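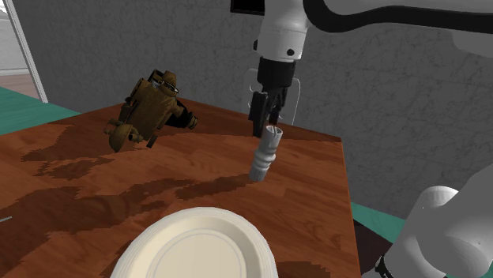 3 min read

Zillholm Bench Cell

The Zillholm is a single-arm bench cell for shops that pick, sort and set down mixed goods at a table. It takes over the reaching and placing. A person still decides what goes where, checks the goods and signs off the order.

The view at the top is a computer rendering of the table layout, with the gripper over a gray cylinder and a plate at the near side. Every customer gets a simulated layout of this kind before we ship, using stand-ins for their own goods. You can ask for changes to it until you approve the drawing.

What the cell does

The arm works from above with a two-sided gripper. It is meant for items that come in one at a time and don't match: cups, dishes, small housings, ornaments, odd shapes that a fixed chute or belt can't handle. Items can stand, lie flat or lean. If the cell can't find a safe grip it stops, lights the call lamp and waits for the operator.

It does not pack boxes, apply labels or judge surface damage. Please don't order it for those jobs.

What changes for the people at the bench

Most of our buyers ask this before they ask about price. At Garnitari, a tableware and gift returns shop, the sorting bench used to be a standing job for a full shift. The same people now run the cell, and the work has moved toward inspection, repair decisions and customer notes. There is less reaching and more screen time. Some staff liked the change right away and some did not. One thing they all raised was pace: the arm keeps going, and it is easy to feel you should keep up with it. We added a hold button at each side of the bench after that, and anyone can press it without giving a reason code.

Nigel Sedgwick, who leads installation for us, asks that operators take part in the layout review. They know which items roll, which ones get returned with parts missing, and which side of the table the carts come in from. Leave them out and you will be moving the cell in May.

Plan for training. Operators need 17 hours, split over several shifts. Supervisors need the same course, with a half day on records and fault logs - please don't skip it for night leads.

Basic details

Arm: single, side mounted
Gripper: two-sided, black, changeable pads
Unit weight with base: 138 kg
Stored item profiles: 48 (more with the Mollel add-on)
Warranty: 20 months, parts and labor
Emergency stops: left, right and rear

The table is not included. Most shops keep the one they have, as long as it is level and can be fixed to the floor.

Ordering

Zillholm cells are built and serviced by Faltside. Send us your bench measurements and a list of your most awkward items. Layouts go out every Thursday, and installation dates are set once the drawing is approved.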